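Danadel Street Lunch Room Will Stay Open Through the Winter

The community lunch room on Danadel Street will not close at the end of May, as it was planned before. The town council voted in the evening to continue the lease of the building for 2 more years, and to keep the price of the meal the same for older residents. The decision came after a long discussion, and many people who eat there were sitting in the public seats until the end.

The lunch room serves a warm meal at noon and coffee or tea in the afternoon. It was opened in the former waiting hall of the Jiang bus company, after the buses moved to the new station near the river. At first it was open only in the cold months. Later the opening was made longer, and now it works all year except for the first half of August, when the kitchen is cleaned and repaired.

According to the yearly report of the lunch room, 2,810 meals were served in the last winter season. This is the highest number since the place was opened. The report says that the biggest growth was among people who live alone and who come by foot from the streets behind the church. Families with small children also come more often than before, mostly during the school vacation.

The problem was the rent. The owner of the building, the property firm Nollov, informed the council in the fall that the old agreement would end and that a new one would be more expensive. For several months it was not clear who would pay the difference. The council looked at two other addresses. One was a former shoe store on the main street, which has no place for a kitchen. The other was a room under the library, but it has steep stairs and no elevator, and for many guests this would be too difficult.

Under the new agreement, the town pays the rent and the lunch room pays for heating and water. Nollov agreed to repair the back door and the roof above the storage room before the cold weather begins. The firm did not want to give more details about the price, but it said in a short letter that it is satisfied with the result.

There will be some changes for the guests. The largest one is that meals will no longer be brought to the table. From the beginning of June, guests will take a tray at the entrance, go along the counter and choose their food themselves. The kitchen hopes that in this way less food will be thrown away, as people can ask for a smaller portion or leave out the soup. Those who cannot carry a tray may sit down first, and the meal will be brought to them like before.
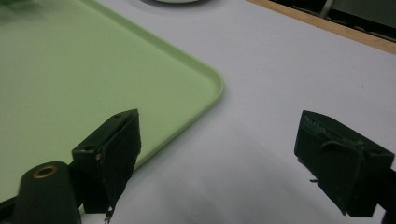
Soo-ah Baek wrote to this newspaper that she welcomes the longer lease but is worried about the line at the counter. At noon there are already many people standing near the door, she wrote, and if everybody must also choose between dishes, the older guests will stand for a long time. She asked whether the lunch room could open half an hour earlier on market days, when the most people come from outside the town.

The kitchen answered that this is possible, but it must first be discussed with the cooks, who start their work at 7 in the morning. A decision is expected before the summer. Until then, guests who have difficulty standing are asked to come after 1 p.m., when it is usually quieter. The same menu is served until 2 p.m.

The food itself will stay mostly the same. There are two warm dishes each day, one of them without meat, together with soup, bread and a small dessert. Vegetables come from the Grokness farm, which lies north of the town and has supplied the kitchen from the first season. In winter it is mainly cabbage, carrots and potatoes. The farm has promised to plant more beans this year, because the bean soup is the dish that guests ask for most.

During the council meeting, not all members were in favor of the new lease. Some of them said that the town should have looked longer for a cheaper building, or should have asked the neighboring towns to pay a part, as their residents also eat on Danadel Street. It was agreed that the council will write to these towns in the fall. A proposal to ask for a small membership fee was discussed for a short time and was not accepted.

The afternoon hours were also a subject of the meeting. From 2:30 p.m. until 5 p.m. the room is used as a simple café, where people can read the newspaper, play cards or only sit in a warm place. The income from coffee and tea is small, but the lunch room would like to keep these hours, as for some guests it is the only time of the day when they speak with other people. The council agreed, on the condition that the heating costs are reported every three months.

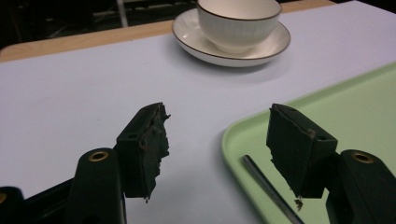 What changes for guests

The new rules begin in June and will be hung on the door in large letters. Guests who have a meal card do not need to do anything, as the old cards stay valid until they are full. New cards can be bought at the counter in the morning. It is not possible to buy them by telephone.

Guests who come in a group of more than six people are asked to say this one day before. The room has place for 17 guests at the window side, where the tables can be put together, and these seats are the first to be taken. School classes may come only after 1 p.m.

Meals can still be taken home, but guests should bring their own container with a lid. The kitchen will write the date on it. Soup can be taken home only in a container that closes well.

The council has also set aside 300 dollars for a ramp at the side entrance, where there is now a high step. The work will be done while the kitchen is closed in August. During this time a cold lunch can be picked up at the church hall between 11:30 a.m. and 1 p.m., and orders for it must be given at the counter before the end of July.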